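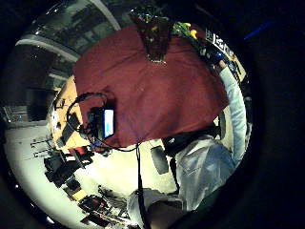 A table under its maroon cloth, with a vase and yellow blossoms near the far edge.

About Pruvix

Pruvix rents, launders and stores table textiles for small offices, showrooms and reception areas. The business is run from a single workshop in Berarik. Stock currently stands at 1171 pieces, of which the larger part is cloths and the remainder napped covers, runners and towels.

Two product lines are kept. Oro is a flat-woven tablecloth, supplied in maroon, gray and off-white. Issa is a heavier pile fabric, sold folded or rolled, and dyed in the same maroon range. The two are dyed separately, so a slight difference in shade between an Oro cloth and an Issa cover is normal and is not treated as a fault.

Cloths are washed at 58 degrees, pressed on the reverse side and stored flat. Pile fabrics are tumble dried on low and are never pressed. Loose lint is removed by hand before dispatch. Each piece carries a stock number on the hem; please quote it when reporting a stain or a pulled thread.
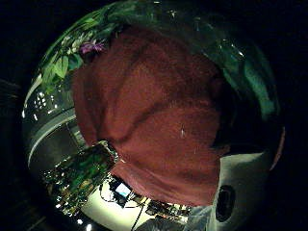
Page last changed: October

Red and rust shades show lint more readily than the lighter colors. A pale speck on the nap will usually lift with a dry brush, worked in one direction. Water should not be used on the spot, as it flattens the pile and leaves a ring. Fold lines in heavy fabric relax within 24 hours if the piece is laid out.

Flowers and foliage may be placed next to our fabrics. Pollen should be shaken off outdoors and not rubbed. Vases need a dry base.

Orders are accepted for single tables and for complete rooms. The minimum rental is one week. Collection is from the side entrance in Berarik; delivery is available within the town. Account customers should use form 2045 for exchanges and returns.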